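Talks > Small Workshops > Table Cleanup

Clearing the bench: speaker notes

Put the paper on first. Brown, matte, big enough to cover most of the tabletop. Dustpan and bin come out before any of the work does.

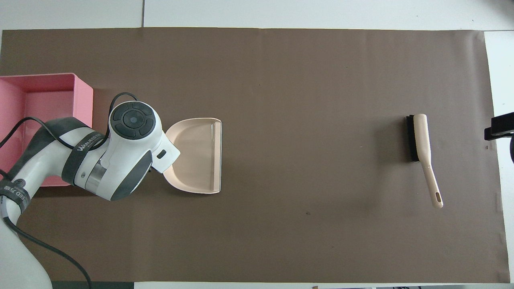

Florian Hämmerli wrote after the May run that paper was a waste and he would sooner wipe the bare table twice. Read his note out early. Several people in the room will agree with him.

My answer: wipe the bare table if the mess is dry and coarse. For sanding dust or cut thread I still want paper. It creases, and the small stuff sits in the creases, so smooth it with the flat of your hand before you start.

Slide 2 -- the pan
Peach plastic, shallow, raised at the far edge. Talk about the lip. A pan with a chipped lip leaves a line of dust on every pass. Pass the old Troleck pan along the rows so they can feel the chip.
Hold the lip down flat on the paper. Most people tip the handle too high.
Sweep toward the pan with short strokes. Move the pan back a little and sweep again for the line.

Slide 3 -- the bin
The pink one is rectangular and has an open top. Keep it at the side of the table, within reach. At Tunley the bin was by the door and the pans got carried 32 feet, with a trail on the floor to show for it.
Empty low, with the pan inside the bin -- not over it.

Slide 4 -- when to change the paper
We used 562 sheets last year at the Yuen bench. Too many. Now a sheet stays down for six sessions unless there is glue or oil on it. Specks alone are no reason to change it.
To take it up, fold the long sides in, then the ends, and carry it to the bin as a parcel.

Demo, 90 seconds. Ask Finlay Chisholm to scatter the sawdust. Do it once without talking, then again slowly.

Questions. Someone will ask about vacuums. Fine for the floor. On a table they lift the paper.

Leave the spare sheets on the Dadeo cart by the exit.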